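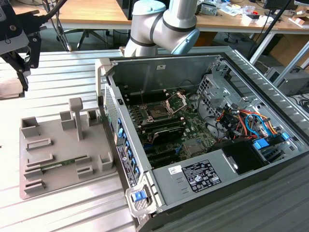
Desktop tower on its side, panel off, CPU socket open

Keep the old office desktop or let it go?

hosska_hill
June 22, 2022
Hello all! I'm clearing out the back bedroom before my sister's family comes in July, and I've reached the shelf with the old office desktop on it. It ran our little bookkeeping business for years and I'm sillier about it than I should be. My husband says recycle it. I've got 16 binders of paper records to go through as well, so I'd love to hear how other people decide what stays and what goes.

tindo58
Oh, I feel this one. I kept two old computers in a closet through three moves (three!) and never plugged either one in. When I finally took them to the drop-off I felt lighter all the way home. Let it go, friend, but copy your files first – the tax years especially.

paperclip_308
I'm going to disagree a little. An old desktop with a fresh drive can be a perfectly nice machine for letters and recipes, and my mother used one happily until last winter. If the shelf space isn't hurting anybody, I wouldn't rush. The binders worry me more, to be truthful. Paper takes over a house.
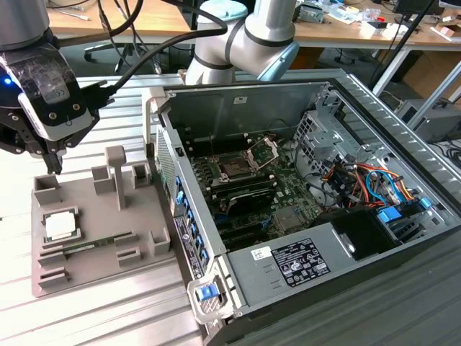
Re: Keep the old office desktop or let it go?

navside_nan
The shelf space is hurting somebody, though, paperclip – she has guests coming! I like to set one box by the door and give myself an hour, and whatever I haven't missed by the end of the month goes. The Tekin Street center took my old printer and a bag of cords without any fuss, but do call ahead and ask about their hours.

paperclip_308
Fair enough, I did skip past the guests. I still say a month is too short for anything with family photos on it. My aunt gave away a computer in a hurry and was sad about it for years.

hosska_hill
You're all so kind. I hadn't even thought about photos, and there are bound to be some from the office picnics. So the plan is to copy everything onto two drives, keep one at my sister's, and then ask my nephew if he'd like the tower. The binders I'll start on tonight with a pot of tea. Does anyone know how long I need to hang on to old bank statements?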